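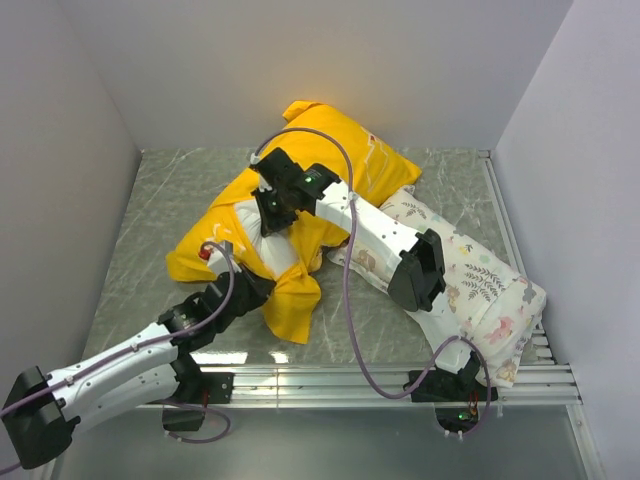 4.2 What changed at the folding bench

I spent 18 shifts at the Bonlow laundry after the Zinura arms went in, mostly chatting with the folders between loads. Four of them now share the bench work, and what they talked about most was pace – the arms are slow with soft things, so people had started sorting ahead for them.
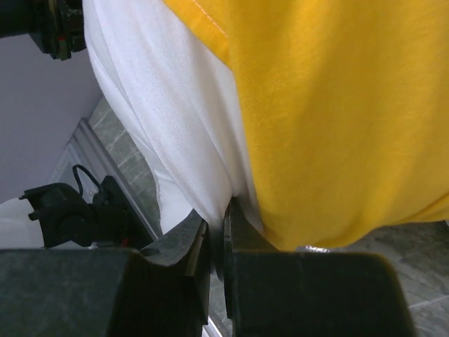

One folder told me she'd stopped thinking about folding and started thinking about corners (which one would the gripper want?). I liked that a lot! Her job had turned into a sort of coaching, and her pay grade hadn't moved at all – a sore point I come back to in section 5.

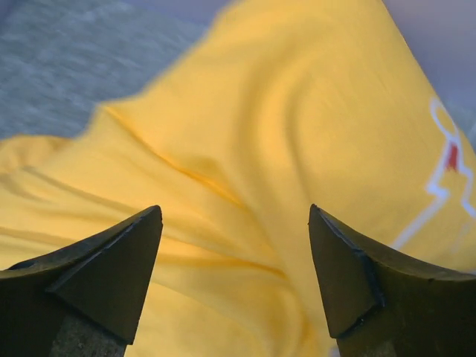 Figure 3. Yellow cloth between the open gripper fingers.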